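Open afternoon at the Pletholm simulation lab

The Custix manipulation group opened its simulation lab at Pletholm to members in October. The program ran from 1 p.m. and covered scene generation, motion planning and scoring. Most of the time went to the kitchen set, the part of the Plovow benchmark that changed most this year.

Plovow places a simulated Franka arm beside a kitchen counter and scatters objects over the work surface. The task is given as a short text instruction, and the planner has to find the named item, choose a grasp and move it without disturbing its neighbors. The current release holds 3,079 layouts, of which 1,790 are kitchens. Each layout is run 100 times with small changes in object pose and lighting.

The layout on the main display was a cluttered one. A fruit resting against a jar is a hard case for the grasp planner, as the two can be segmented as a single object. The statue adds a tall obstacle with a raised arm, and its collision mesh is coarse compared with that of the mug.
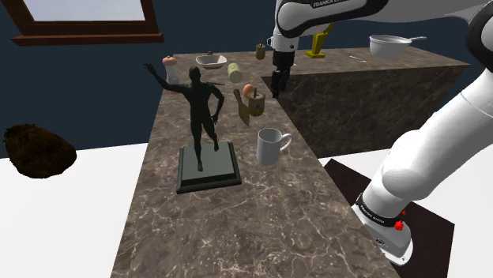

Clutter and clearance

The second session dealt with path planning in crowded layouts. The planner treats every object as a convex shape padded by a fixed margin. A wide margin blocks narrow approaches; a small one lets the fingers brush nearby items. Custix now sets the margin per object, and mugs are handled separately so that the handle stays available as a grasp point.

A run is scored as failed if any object other than the target shifts past the tolerance, even when the target ends up in the right place. Several visitors thought this too strict for soft items. The group intends to keep the rule for now — changing it would break comparison with older results.

Hardware and access

Simulation runs are scheduled through Dalisay, the lab's in-house job manager. It keeps 95 workers available during the day and gives priority to short jobs. Members can request an account through the Pletholm front desk. Scene files and the scoring scripts are on the members' server, in the Plovow folder. The slides will be added there once the plots in the second session have been relabeled.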